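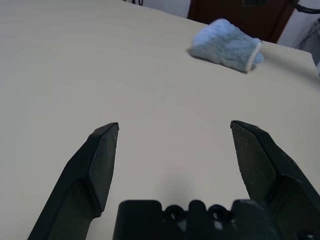

Choosing Table Tops for Long Reading: A Survey at Skendlow College
Citlali Bautista and Damián Espinoza
Final project report, Interior Materials II
Submitted 4 June 2026

Background

Skendlow College is replacing the tables in Tapia Library over the next two summers. The old tables are dark brown and very shiny, and students have complained about them in the suggestion box for years. The library asked our class for ideas. We decided to look at one small part of the question, which is the color and finish of the table top.

A white page on a very dark table makes a strong contrast, and the eye has to adjust each time the reader looks from the page to the table and back. A glossy top adds a second problem when ceiling lights reflect in it. A pure white top can also be tiring because it sends back a lot of light. We wanted to know if students notice any of this, or if they care more about other things such as outlets and noise.

What we did

We wrote a survey and put it online in February. It had nine questions and took a few minutes to fill out. We got 201 responses. Most came from first and second year students, because the link went out in the required writing course. That means older students are not well represented.

We also visited 14 study rooms in Tapia Library and the Tunby Building at two times of day, once before noon and once after dark. In each room we sat down with the same textbook and wrote down whether we could see a lamp reflected in the table from a normal seated position. We kept the window blinds the way we found them.

Damián built the survey and sorted the answers. Citlali did the room visits and drew the plans in the appendix. We both wrote the report.

Survey results

Noise was the most common complaint, followed by not enough outlets. Table surface came in fourth, after chair comfort. We had expected it to be lower. When we asked directly about glare, more than half of the students said they had moved to another seat because of light coming off the table.

Students were asked to pick the table top they would want for two hours of reading. Matte cream or beige got the most votes. Light wood was a close second. Dark brown and black got few votes, and students who picked them mostly wrote that dark tables hide stains. Several people said they did not care as long as the table did not wobble. One person wrote a full paragraph about gum.

The written comments were more useful than the multiple choice answers. A nursing student said she covers the shiny table with a sweater when she studies at night. Another student said the white tables in the Tunby lobby gave him headaches in the afternoon but were fine in the morning.

Room visits

The glossy tables showed lamp reflections in almost every room after dark. Before noon the problem was mostly next to windows. The matte tables showed a soft brighter area in some seats but no clear shape of a lamp, and we could read without moving the book.

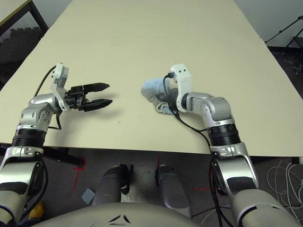
Figure 1. A large table with a matte, cream-colored top.

Seat position made a bigger difference than we thought. In the rooms where lamps hang directly above the middle of the table, the person across from you may have no glare at all while you have a lot. Moving the table a short distance to one side helped in two rooms where we were allowed to try it.

Cleaning

We talked to the building staff about upkeep. They said pale tops show ink and coffee right away, so they get wiped more often, while dark tops show dust and dried streaks from the cloth. They use Ginen, the spray the college already buys, on all surfaces. They asked us to mention that edges chip before the tops wear out, and that any seam in a top should be tight so crumbs stay out of it.

Limits

We did not measure light levels with a meter. The one we signed out had a dead battery and the replacement did not arrive in time. Our glare notes are based on what we saw, and the two of us disagreed on a few seats. We also compared tables that differ in age and size as well as color.

Recommendations

For reading areas, order matte tops in cream, beige or light wood. Avoid gloss in any room used after dark. Get sample pieces first and leave them under the library lamps for a week with a comment sheet. In rooms where the tables cannot be replaced yet, shift them so the lamps are not straight overhead.

The full survey text and the room plans are in Appendix A and Appendix B.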